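**Course project report, second-year Interiors and Materials**
Submitted by: Griet Postma, Maarja Venckus, Wafula Athumani
Supervisor: Lorna Espiritu
Project title: Covering the Worktables in Room 305

## 1. Purpose of the project

The department asked the project group to recommend a covering for the worktables in Room 305 of the Histholm building. The tables are used by several courses for model building, cutting, assembly and the handling of small parts. Complaints had been received from both staff and students about glare under the ceiling lights, about small pieces being lost against the table surface, and about the time needed to clean the room between classes.

The group was asked to consider color, surface finish and ease of cleaning. Replacement of the tables themselves was outside the scope of the project, as was any change to the ceiling lights. The budget was to be agreed with the department office after the recommendation had been accepted.

## 2. Background

Room 305 was last furnished when the building was shared with the evening school. The existing tabletops have been repaired several times and no longer match one another. Individual courses have dealt with this in their own way, with paper, felt, cutting mats and, in one case, an old curtain. The result is that a class arriving in the room does not know what surface it will find.

The group interviewed Dace Ķēniņš, who manages the room bookings. She reported that most sessions are booked for 60 minutes and that the next group is often waiting at the door when the session ends. A covering that has to be removed, shaken out and laid again was, in her opinion, not suitable for the room. She also asked that the covering should not hide a spill until somebody put a notebook in it.

## 3. Method

The trial ran for 9 weeks. The following coverings were tried in turn:

- a white sheet with a gloss finish, supplied by Citetti
- a dark green felt, supplied by Paulauskas
- a light brown sheet with a smooth finish, supplied by Meltel
- a clear film laid over the existing tabletop

Each covering was cut to the size of the table and fixed at the corners. Users were given a short form on which to comment on glare, on how easily they could find what they had put down, and on cleaning. The forms were left in a tray beside the door. Wafula Athumani collected them every Sunday and entered the comments in the project log.

The group also looked at plain objects standing on each covering under the normal lighting of the room. Objects were placed away from the windows wherever possible. The blinds were to remain closed during these checks, although on one afternoon they were found open and the notes from that session were set aside.

## 4. Findings

### 4.1 Glare

The white gloss sheet performed worst. Reflections of the ceiling lights could be seen from almost every seat, and users moved their work to avoid them. The clear film had the same fault and also showed every scratch in the tabletop beneath it. No complaint of glare was received for the felt or for the light brown sheet.

### 4.2 Cleaning

The felt held paper dust and short ends of thread and could not be wiped. It was withdrawn after 6 sessions at the request of the users. The remaining coverings could be wiped with a damp cloth. The clear film lifted at one corner, and water found its way under it.

### 4.3 Shadows and small marks 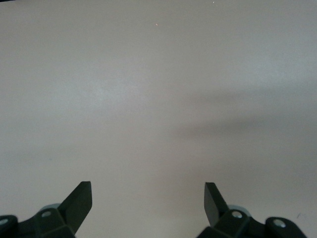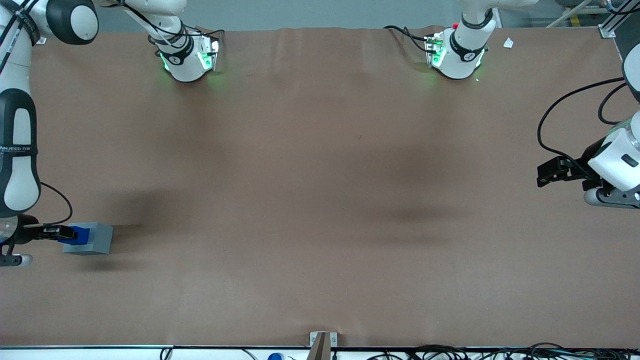
Color and finish affect how much can be noticed on a surface, and the group considers this the most useful result of the project. On a pale surface, very small marks can be found by a person who looks closely, but they are easily passed over. The pale gray-white surface in the first picture has a few tiny specks and a small dark smudge, and a quick glance would miss most of them. In the second picture, the gray block and the blue object at its left end both differ clearly in color from the smooth light brown sheet. A soft dark shadow lies on the sheet to the upper right of the block. Several users wrote that shadows of this kind did not disturb them, provided that the edges were soft. Maarja Venckus noted that very dark parts remain easy to find on a light brown background, while cardboard offcuts do not. The group therefore suggests that cardboard be cut on a separate mat.

## 5. Recommendation

The group recommends the light brown sheet for all tables in Room 305. It should be ordered in one delivery so that the color is the same throughout the room. Spare material should be kept for the tables used for cutting, which will wear first.

The corner fixings used in the trial were adequate for a temporary arrangement but should be replaced before June. Griet Postma has prepared a drawing of a fixing that passes under the edge of the tabletop, and it is attached to the copy of the report held by the supervisor. The completed comment forms are stored with the project log in the department office.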